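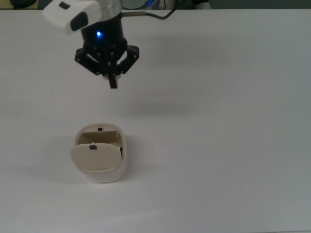

The little cream tub with its lid open, on the white table.

Varusstead swap shop reopens with a table just for tubs

August 15, 2018

I popped into the Varusstead swap shop this morning, first day back after the summer break, and came home with two bags of other people's containers. I went in to drop things off, so that went well!

The shop has moved from the old Etano building to the ground floor of Palamarchuk House, next to the bike racks. It's a much lighter room and you can get a pushchair round it now, which you never could before (I still have a scar on my ankle from the last place). Clothes are along the back, books are by the window, and small storage has been given a table to itself, a long plain white one where you can see what you're picking up.

The small storage is what I was there for. My favourite is the cream plastic tub with the hinged lid, a rounded little thing with soft corners and a beige flap that tips open. I've wanted something like it for the tea bags for ages, and a lid that stays attached is a lid I can't lose. My kitchen drawer has a whole layer of lids that belong to nothing.

By the time the doors opened at ten, 638 items had been booked in, and 198 of those were boxes, jars and tubs of one sort or another. People must have been having a proper clear-out over the holidays. When I left, just before noon, 47 tubs had found new homes, mine included, and there was a bit of a queue for the bread bins.

It works the same way as before. Bring up to ten things, clean and with all their parts, and you get a paper token for each one. Tokens can be spent the same day or kept until December, when the books get balanced and everybody starts again. If you've nothing to bring, a token is 50p. Anything with a lid should come with the lid on it, and they do check, so have a look at the hinges before you set off. Mine had to go back in the bag because one side had snapped and I hadn't noticed.

The new room has been fitted out with a grant from Ultoma, the housing association, which came to £1,504. Most of it went on shelves and the rest on the ramp at the side door. There's talk of a mending corner too, though that depends on finding a second bench.

The shop is open Wednesdays from ten until two and the first Saturday of the month from ten until noon. Parking is behind the building, free for an hour. They're short of jam jars and big mixing bowls at the moment, and they've got more than enough mugs, so please hang on to your mugs for now. I've got six to take back home myself.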